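Container deposit drive for the Borkstead hall: machine, bags or both?

Posted in: Community > Recycling and Waste

Adwoa Addo
2025-09-20

Hi everyone, hoping to pick the collective brain before our next meeting. Our neighbourhood group in Borkstead has been putting drink containers through the deposit scheme to raise money for the hall roof, and we've reached the point where we need to decide how to do it properly. At the moment people drop bags at my place and I take them to the depot whenever the carport gets too full to park in.
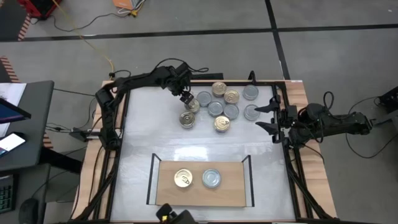 Kwesi Akpalu
Good on you for taking it on, Adwoa, but please stop storing it all at home before you go mad! We did two summers of that in Stidthorpe and I still find bottle tops in the garden bed. My strong advice is to skip the vending-style machines altogether and go with bag drop. You label the bags, you leave them at the depot, and the money lands in the group's account a few days later. The machines are fine for one household with a bag or two, but you will be standing there all morning feeding them one at a time with a queue of grumpy people behind you.

Adwoa Addo
Thanks Kwesi, that's more or less what my husband has been saying (he would like his carport back). What did you do about people who wanted to know how much their own bag brought in? We have a few families who are quite competitive about it, in a lovely way, and I'd hate to lose that.

Kwesi Akpalu
We gave up on that, I'm afraid. Everything went in together and we put the total up on the noticeboard. A couple of people grumbled for a month and then got used to it.

Dede Nutsugah
I'm going to disagree with Kwesi here, with affection, because I know how much work he put in at Stidthorpe. Our school at Jamgate tried bag drop first and the collection went right off the boil. The kids liked hearing the thing go clunk and watching the number climb. Once it was just bags disappearing into a cage, they lost interest and so did half the parents. We went back to the machine, with a roster of two adults for each run, and our best run since then was 631 containers. That isn't a fortune at 10 cents each, I know, but it paid for the library beanbags with a bit of help from the cake stall, and the children felt they had done it themselves.

Kwesi Akpalu
Fair enough for a school, Dede. I still say that if it's a roof you're after you want volume and not clunking. In March alone we sent off some 2,000 and I doubt I spent more than an afternoon on it all up.

Dede Nutsugah
An afternoon of yours, maybe! I remember who was doing the sorting, and she has told me all about it.

Bujar Hoxha
Hello all, I've been reading along for ages and this is my first proper post, so be gentle. I worked at a depot until I retired, and could I put in a word for the people at the other end? Whichever way you go, please ask your neighbours to do the following before anything reaches you:

Empty everything right out. A mouthful of soft drink in each bottle adds up to a very sticky floor.
Leave cans and bottles uncrushed, with the barcode where it can be read.
Keep glass in its own crate or tub. Glass in a plastic bag is how people get cut.
Take out the food tins, milk bottles and jam jars. They go in your recycling bin at home.

That last one was the bane of my life. Lovely people would turn up with a boot full of soup and tomato tins, all beautifully washed with the labels soaked off, and I'd have to tell them there was no deposit on any of it. Do check your own list, though, as the rules vary depending on where you live and they do change from time to time.

Adwoa Addo
Oh dear, Bujar, I'm fairly sure I've been that lovely person. We had a whole tub of tins last time and the fellow at the counter was very patient with me. I'll put your list in the newsletter word for word if you don't mind?

Bujar Hoxha
Go right ahead, and no need to put my name on it.

Tsz-kin Hsueh
Could you do both? Our group in Bonsu has 4 streets involved, and each street chooses for itself. Two of them use bags and the others have a family or two who enjoy the outing, so they take theirs to the machine and pass on the payout. It sounds messy but it's one line each in an exercise book. The only real hiccup was someone keeping the refund slips in a coat pocket and then washing the coat.

I'd also gently question whether more containers should be the aim in the first place. We had a bit of a heated chat about this at our group. One neighbour pointed out that she'd started buying cans of mineral water to help the fundraiser, when she used to be perfectly happy with the tap. That rather defeats the purpose, to my mind.

Kwesi Akpalu
With respect, Tsz-kin, I don't think anyone is buying mineral water for the sake of 10 cents. They'd be drinking it anyway, and I'd sooner see it come back to us than end up in the creek.

Tsz-kin Hsueh
Well, she was, she told us so! But I take your point about the creek.

Dede Nutsugah
I like the street by street idea very much. Adwoa, your competitive families could have the machine and everyone else could have bags, and then Kwesi and I would both be right, which would make a nice change.

Adwoa Addo
You've all been so generous, thank you. I think I'll put Tsz-kin's version to the meeting, with bags as the usual thing and the machine for anyone who's keen. Does anyone know if the depots will lend out the big wheeled cages, or do you have to be a registered charity for that?

Bujar Hoxha
Ours lent them to anybody who rang ahead and brought them back clean. Ask for one with four working wheels and give it a push before you sign for it.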